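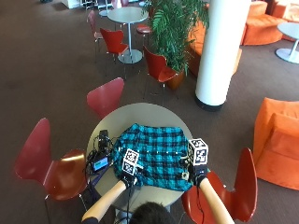 Behind the Blackjack Table: A Dealer Talks Shop

If you've ever sat down at a blackjack table for the first time, you know the feeling. Everybody else seems to know what the hand signals mean, the cards come out faster than you can add them up, and you're pretty sure you just did something wrong with your chips. I've been there more than once, so when a dealer at the Divach offered to spend her break talking to me, I said yes before she'd finished the sentence.

She has been dealing for 11 years, most of it on the evening shift, and she asked me to leave her name out so she could speak freely. We met at Fernandes, the coffee counter across the street from the casino in downtown Wolstead, where she ordered the largest iced tea on the menu and started shuffling sugar packets without noticing.

"People think we want them to lose," she said, before I'd gotten to my first question. "I don't get a dime of what you lose. I get tips. If you're winning and having a good time, I'm having a good night too. I am rooting for you the whole way."

She got into the job by accident. A friend had signed up for dealer school and didn't want to go alone. The friend dropped out early on, and she stayed, mainly because she fell in love with the chips. (I understand this completely!) For the first stretch they didn't let her near a card. She stood at a practice table cutting stacks, sizing bets and sliding payouts across the felt until she could do it by touch.

"You learn to feel five chips," she told me. "I used to practice at the kitchen table while dinner was cooking. My hands would do it in my sleep. Then they put real players in front of you and your hands forget everything, and you pay a guy wrong and he's nice about it, and the floor supervisor fixes it, and you go on break and eat a candy bar in the hallway."

I asked about the math, which has always impressed me. Blackjack at her table pays three to two, and dealers have to work out odd amounts in a second or two while the whole table watches. She says it's mostly memory. You see the same bets over and over, and eventually a stack of chips just looks like its payout. She still likes it when somebody puts down a strange amount. "It wakes me up," she said.

The toughest week of her year is in May, when the Plellden poker series takes over the ballroom and the card room borrows dealers from everywhere else in the building. The main event had 1,134 entries this year, with a buy-in of $400, and she dealt through a good part of it. Poker is a different animal, she says. In blackjack she's part of the game, and in poker she has to disappear. There's less talking and a lot more listening, because every bet and raise has to be heard and kept in order.

"A poker table gets so quiet," she said. "You can hear somebody's stomach. Then one card comes and the whole table breathes out. I love that. I could deal that moment all day long."
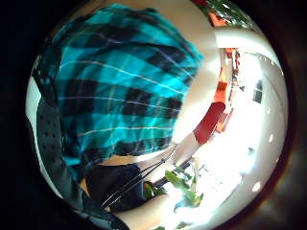
Dress was something I'd been wondering about, mostly because my first casino trip involved a jacket I'd bought for it and never wore again. She laughed at that. Dealers wear a uniform, but players at the Divach come in whatever they had on that day, and she wishes newcomers would stop fretting about it. Her one piece of advice is to bring a layer, as the air conditioning over the tables is fierce in every season. A plaid like the one in the photo, bright teal with broad black bands, would be right at home on her table. She's fond of strong colors anyway. They help her remember who's sitting where when the seats are full and everyone's changing their bets at once.

So what should a beginner know? She lit up at this one and put down the sugar packets. First of all, lay your money flat on the felt when you buy in. Dealers can't take it from your hand, and it isn't rudeness when they wait for you to set it down. Use the hand signals even if you're also talking. Tap the table for another card, wave your hand over your cards to stay. The cameras above the table can't go by what you said, so the signal is what settles any mix-up.

"And ask me things!" she said. "Ask me what the button does, ask me what soft seventeen means. If the table's slow I'll walk you through a whole hand. Come in the afternoon, at two or three. The minimums are lower and I've got time for you."

She's just as cheerful about the little strategy cards they sell in the gift shop. You're allowed to keep one at the table at the Divach, and she'd much prefer you glance at it than guess. Players sometimes hide theirs under a drink napkin, as if they were cheating on a spelling test. She tells them to pull it out and put it where they can read it.

We talked about money too, and here she slowed down a bit. She's seen people have a wonderful evening with a small stake and a miserable one with a big one. What she likes to see is somebody who sits down with an amount they've already made peace with, and who gets up when it's gone. She won't tell a player to leave, but she does know the look of someone who has stopped enjoying it, and every dealer on her shift knows how to bring over a supervisor who can have a quiet word about taking a break.

"I've had regulars cash out and go get pie," she said. "That's a great night. They come back and tell me about the pie."

Her own gambling is limited to a weekly card game with her sisters, played for pennies out of a mason jar. She is not allowed to deal. They say she's too fast and it makes them nervous. Eight years in, they did finally let her shuffle, and she says it's the best applause she gets anywhere.

Her break was nearly over by then, so I asked if there was a player she'd never forget. She thought about it all the way to the crosswalk. There was a man who came in on his birthday, she said, and split eights against a ten with his eyes closed. He won both hands, tipped her a chip and asked her to sign the napkin under his soda. Then the light changed and she went back across to work.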